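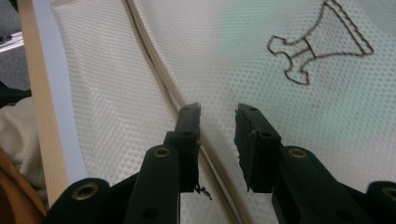 Two pads, a narrow gap and a loose thread.

By Rigoberto Ríos
August

The cloth bag was supposed to be the simple answer. You buy one, you carry groceries in it, you stop taking plastic. I have no quarrel with that. My quarrel is with how many we own and how little we do to keep them in use.

Last winter I emptied the hall closet of our house in Bikthorpe and found 59 of them. I had bought two. The rest came from book fairs, a dentist, the Sheehan street market and a bank that closed years ago. Most had never held anything heavier than a flyer. A few were stuffed inside one another in a wad I had to pull apart on the floor.

A cotton bag takes a lot of water and land to make, and it only earns that back by being used again and again. One in a closet is doing nothing. So the first thing I would ask of shops and event organizers is to stop handing them out. When the library in Cerkden ordered 2000 for its reopening, I wrote to say that a bookmark would do. I still think so.

The second thing I would ask is of the rest of us, and it is duller. Fold them. A bag that is laid flat, smoothed out and folded small will fit in a coat pocket or a glove box. A bag that is balled up stays at home. I do mine on the table after they come off the line, and it takes about 2 minutes for the week's worth.

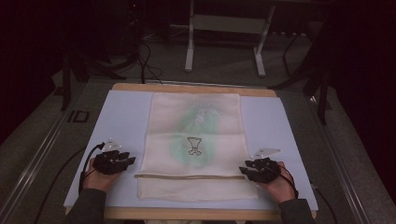
A cream cloth bag laid flat on a pale blue sheet.

Folding also makes you look at the thing. You notice a seam that is starting to go – usually where the handle joins – and you can put a few stitches in before it tears. My mother did this with flour sacks and would not have called it a habit worth writing about.

Some readers will say this is a small matter, and it is. Rerau has a bag library by the bus station where you can leave extras and take one if you forgot yours. I gave them most of my 59 and kept six. I have not run short yet, even in the weeks when my brother's family stays with us.

Last updated in August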